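Leave the cables on the outside

January 2018

Every few months somebody proposes that we tidy the cables on the two-arm cell at Hukgate. The usual plan is to strap them flat along the arms, or to buy the sleeved kit from Nikzad and hide them altogether. I am against both.

A gripper cable fails by bending. It bends most at the wrist, and a strap pulled tight just behind the wrist puts all of that bending into one short length. We ran strapped cables until last March and changed them every 300 hours. With a free loop over the top of each arm, the same part now goes to 1,000 hours and comes off for inspection with the jacket sound. 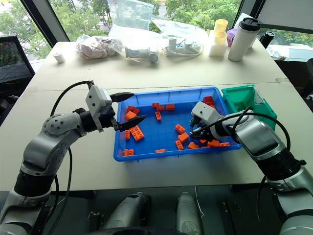

Sorting toy bricks out of a tray is light work, but it is hard on the wrist. The fingers go in low, open, close, turn and lift, and a loose brick rarely lies the same way twice. The slack has to be set for the worst reach into a corner of the tray, with the jaws open – a loop that looks right with the arm parked will be too short there.

The objection is snagging. It is a fair one, and Stekavik make a good deal of it in their fitting notes. We have had 4 snags, all on the side nearest the bin, and all after a cable had been changed and the loop left too long. A paint mark on the jacket at the clamp has dealt with that.

The sleeve also takes 400 screws' worth of patience to remove. At Tultetdale they have it fitted, and they inspect once a year.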